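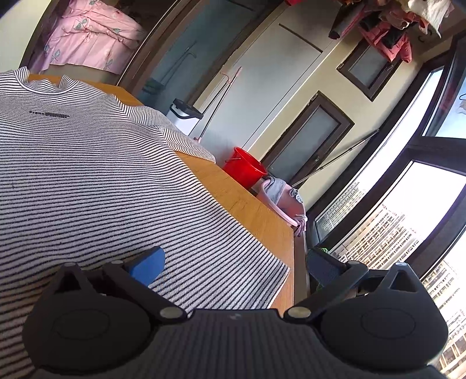 Lavanya Thomas would like it known that the blue fingers are better and that anyone who has handled a T-shirt with both sets can feel it within a minute. She has been saying so since August. She may be right. What bothers me is that "feel it" is the strongest evidence I was offered in two days of watching people test grippers on laundry.

The shirt on the table that morning was a long-sleeve with black and white stripes, laid out flat on the wood. It's a mean choice for a test. A shirt spread like that lies close to the table, and a fingertip has to get under it or pinch up enough of it to hold. The gripper is a hand-held one, a ridged gray body with a linkage arm to each side and a soft inner pad on each arm. One pad is blue. The other is a darker gray-blue.

That mismatch is deliberate. Ravindran Amin, who runs the comparison for Prarnilent, wanted the old compound and the new one on the same tool so that a tester's grip and mood would fall on both alike. I asked him how he could tell which pad had done the work when the two of them close on the same fold of cloth. He thought about that for a while. "You can see which side slips first," he said. Then he said the slipping is scored by whoever is holding the tool.

So the person with the opinion is also the person keeping score. I don't think anyone here is cheating. Thomas is careful, and she reruns a grasp when she thinks she helped it along with her wrist. But I watched her rerun the bad ones more often than the good ones, and when I mentioned it she looked annoyed, mostly with herself.

The numbers sound impressive until you pull on them. Prarnilent has logged 1802 grasps on clothing, and the summary sheet puts the new pads well ahead. Nearly 600 of those grasps were on towels, and towels are easy. They have loops, they bunch up, and a kitchen tong could lift one. Take them out and the gap gets a lot smaller. On thin knits it rests on 16 garments, several of them washed so often that they would be hard to match in a store.

Pavithra Sundaram has tried the same pads on a motorized gripper from Umali, mounted on an arm, and she is cooler about them. A person closing a hand tool slows down when the cloth starts to creep. The arm closes at the speed it was told to, and with the new pads it tended to push the hem along the table before it caught. She got better results by changing the closing speed than by changing the rubber. Her report gives that finding one paragraph on page 3, behind the photos of the pads.

There's a camera question too, and I came away thinking it matters more than the pads. The view from the tool is very wide. Straight lines bend toward the edges, and the stripes on that shirt curve in a way they don't on the table. Tsutomu Ichikawa, who handles the footage, says the software corrects for the lens and that a learned controller can cope with the curve anyway. Maybe so. He has also tested a narrower lens from Nesik, and the people using it kept losing the sleeve the moment they got close to the collar. The wide one stays.

What I wanted, and asked for twice, was a blind run: both pads dyed the same color, the labels kept by somebody outside the room, the scoring done later from video. Amin agreed that it would be worth doing. It would also take about a week, and the order for the next batch of pads goes in before then. The order form already says blue.

Thomas let me try the tool before I left. I got the cuff on my second attempt and the collar not at all, and I couldn't have told you which pad was to blame.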